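My robot says it put the shirt away

I've been putting off writing this one because I like the people at Usano, and I really like what Cameron Ellery and the rest of the crew have done with Urkel, their laundry arm. But I've now read the fault log for the basket task three times (with coffee, then with more coffee) and I have an opinion, so you're getting it.

The job couldn't be simpler. There's a shirt on the table, there's a wicker basket behind it, and the shirt goes in the basket. My nephew could do it at age 2, and did, mostly with things that weren't laundry.

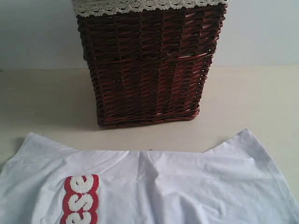 The basket task: white cloth in front, wicker basket behind.

Over 500 runs, Urkel reported success on every single one. Then Blair Moncrieff went back through the recordings and found 14 where the fingers had closed on nothing at all. The arm went down, pinched air, traveled over to the basket, opened up, and cheerfully wrote "done" in the log. Fourteen times!

Now, missing a grab doesn't bother me. Cloth is awful stuff to pick up and I miss socks all the time. What gets me is the "done." The software, a planner called Flutix, marks a pick as good once the motion finishes. It knows where the arm went. Whether anything came along for the ride is a question it never asks, even though the finger position is sitting right there in the data! Fingers closed all the way means no shirt. You could check that in a line of code.
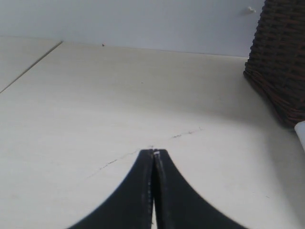

So is a false "done" really a safety problem?
It becomes one as soon as another machine or a person acts on it, for instance by starting the next step while the cloth is still lying in the way.

Saqib Sial thinks I'm being dramatic. His argument, and it's a fair one, is that 14 bad runs is a fine number for a research arm, and that stopping to check every grip would slow the whole thing down. Okay, sure. But I'd take slow! A robot that stops and says "I dropped it" is one I can leave alone for an hour while I go do something else.

Usano's fix went in on 6/12/24 and it does check the fingers now, which made me very happy for one evening. Then I saw that the arm retries after an empty grip and there's no limit on the retries. I'd cap it and have it call for help, loudly, and I've told Cameron so in an email that was longer than this column.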